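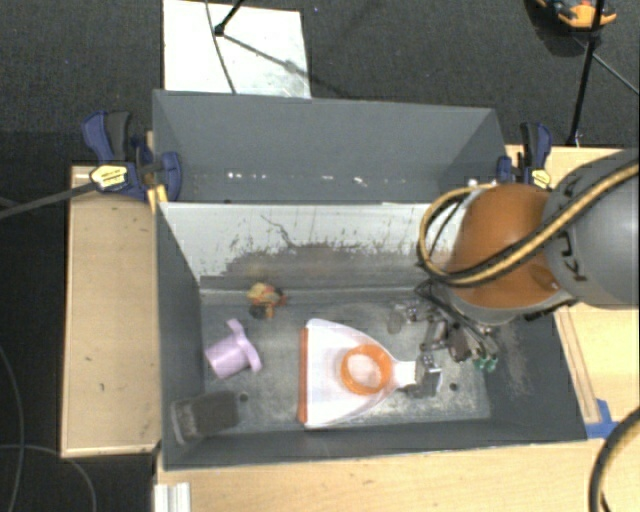
Thread on why a bench scale and a floor scale in the same building will give you different totals for the same lot. I do inventory reconciliation for Skirnley, mostly dry goods, some hardware. Numbers are from one month-end in August.

1/
Starting point: the receiving sheet for a lot of fasteners said 1318 lb net. The sum of the bench weights after repacking was 75 lb lower. No cartons missing, no damaged cartons, no open tickets against the lot.

2/
First thing people do is recount the cartons. The carton count was right. If the count is right and the weight is wrong, stop counting and go look at how each weight was taken.

3/
Three words that get mixed up on paperwork. Gross: product plus whatever it sits in or on. Tare: the container, pallet, wrap, corner boards. Net: gross minus tare. A scale only ever measures gross. The other two are bookkeeping.

4/
The floor scale at the Josau dock uses a stored pallet tare. Somebody keyed in a value once for a standard pallet and it has been subtracted from every load ever since. Pallets vary. A pallet that has sat outside in wet weather can be much heavier than the same pallet in a dry spell.

5/
Weigh your empty pallets for a week and write down the spread. You will stop trusting a stored tare by the second morning.

6/
This lot came in on two pallets, double-stacked, and was weighed in one go. The indicator subtracted one pallet. Most of the 75 lb was the second pallet plus stretch wrap. The receiving sheet had a box for "number of pallets" and it was filled in correctly. The sheet does not talk to the indicator.

7/
What was left after that was small, and it went away when we looked at resolution.

8/
Resolution, or division size, is the smallest step the display will show. The floor scale steps by 2 lb. A display of 1318 means the load is somewhere between 1317 and 1319. The extra digits you wish you had are not there.

9/
The bench scale has much finer steps, which sounds better, but you use it many times per lot. Each carton gets rounded once. If the rounding is random, the errors mostly cancel. If the scale has a zero offset, they don't cancel, they add. A small offset times a lot of cartons is a visible number.

10/
Where zero offsets come from, in the order I find them: dust and scraps on or under the platter, a cable leaning on the platter, a fan or HVAC vent, a scale that was moved and never leveled again. Check the bubble. It takes five seconds.

11/
Also: auto-zero tracking. Most indicators quietly pull small drifts back to zero. Useful on a clean platter. If you add product very slowly, some units will treat the first trickle as drift and zero it out. Matters for powders, doesn't matter for boxes of bolts.

12/
Counting scales are a separate problem. You give them a sample, they work out a piece weight, then divide. A sample of 10 pieces multiplied up to 1000 carries the sampling error along with it. Use a bigger sample. For cheap fasteners from mixed production runs, use a much bigger sample.

13/
Someone will ask about software. We trialed Tendora for the weight tickets. It's fine. It stores gross and tare as separate fields and won't let you save a ticket with only a net. You can do the same thing with a spreadsheet and two columns.

14/
The Ciobanu site still records net only, on paper. When a net-only figure is off, there's nothing to work back from. I have closed three variances there as "unexplained" this year and I don't like it.

15/
What changed at Josau: double-stacks get split before weighing. Stored tare is disabled. Empty pallets are weighed after unloading and that weight goes on the same ticket. Adds a few minutes per load.

16/
Test weights: put one on each scale at the start of the shift, center first, then each corner. Log the reading even when it's good. If one corner reads differently from the others, tag the scale and call service. Don't try to average it out.

17/
Reply to a DM: no, "legal for trade" doesn't mean the reading is exact. It means the device is an approved type and has to stay inside a tolerance for its class. Two scales can both be in tolerance and still disagree with each other.

18/
Next thread will be on moisture loss in bagged goods, where the net weight really does change between the dock and the shelf. I still need the July tickets from Ciobanu.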